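3.2 Station setup and upkeep

The demonstration station at Lultgate consists of a single table, a pair of hand-held grippers, and the cameras described in Section 3.1. One operator holds a gripper in each hand and performs the task directly, so that the recorded finger motion can later be replayed on the two-arm cell at Wiltness. Because the cell never sees the operator's hands, the position of each finger pair relative to its camera has to remain fixed over a full recording block. Most of the upkeep reported in this section serves that requirement.

The work surface is kept pale and matte. An earlier surface with a printed grain gave the tracker false corners near the table edge, and we replaced it before the November recordings. The target is a small lamp on a round white base, supplied through a thin cable that leaves over the back of the table. It is placed toward the rear of the work surface so that both grippers can approach it from the sides without crossing the cable.
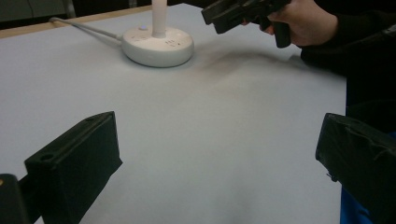 Figure 4. Lamp base and lower pole seen between the two fingers of one gripper. The second gripper is held at upper right.

The view in Figure 4 is the one used for the finger check. With the gripper open, both fingers must enter the image from the bottom corners and leave the middle of the work surface clear. If either finger has shifted inward, its mounting screws are loosened, the finger is pushed back against its stop, and the screws are tightened again. Finger coverings are replaced at the same time if they have started to lift. Over the November recordings, 14 finger adjustments were made in 175 blocks, most of them on the right gripper. Rodel Villanueva carried out the adjustments, and Ah-rin Lim repeated the check without access to his readings.

Shadows were a second source of error. A gripper held above the table darkens a wide area of the surface, and the segmentation stage, Seok, at first marked this area as part of the target. Lowering the exposure did not help. We instead added shadowed background images to the training set and left the room lighting unchanged.

Tracking of the grippers themselves relies on a white triangular plate with dark dot markings on the top of each tool. The plates are wiped with a dry cloth before each block and are never removed between blocks, as refitting a plate requires a new hand-eye calibration. Before recording, the operator brings the grippers to the near side of the table with the fingers facing each other and holds them still until both plates are found. The gripper cables are routed outward during this step so that they do not pass over the dots. A block is rejected if either plate is lost for more than 50 consecutive samples. After rejection, 2,486 demonstrations remained.

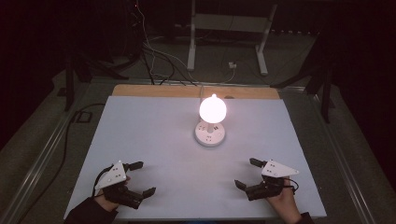
3.3 Transfer to the two-arm cell

Demonstrations were converted to joint trajectories with the Drendbridge planner, using the calibration stored at the start of each block. Finger openings were passed through unchanged. Wrist paths were smoothed and then checked against the joint limits of both arms, and any path that exceeded a limit was discarded without repair.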